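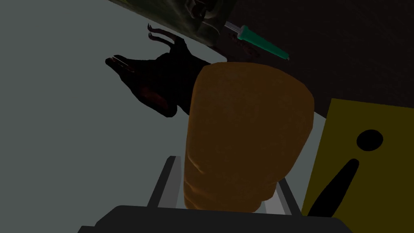

Offline Payments with a Stored-Value Card: Trial at the Kinnear Canteen
Project report, Group 17
Kimie Tsuchiya, Archie Niven, Keir McIver
Supervisor: Lorna MacBrayne

1. Aim

The project tested whether a prepaid card could take small payments while the till had no network connection. The balance is held on the card itself, and the till sends its records to the server once the link returns.

2. Method

We issued 114 cards. Each could hold up to £20 and was topped up at a desk near the entrance. The till software, Skarnar, was written by the group in Python. The network was switched off for one hour each lunchtime. 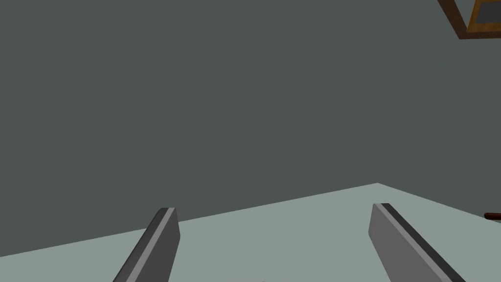

Every payment was given a serial number by the card and a second one by the till. A record was accepted by the server only if both numbers followed on from the last pair. Repeated records were dropped - this was needed when the link failed halfway through an upload.

3. Results

The till recorded 765 payments, of which 700 were made offline. All but 17 of the offline payments matched at the first upload. The rest had the card number stored in the wrong format and were corrected by hand.
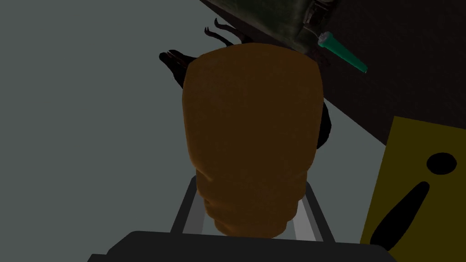 4. Limits

A lost card could not be blocked until the till was back online. Refunds were not tested. A second trial with two tills is planned for June.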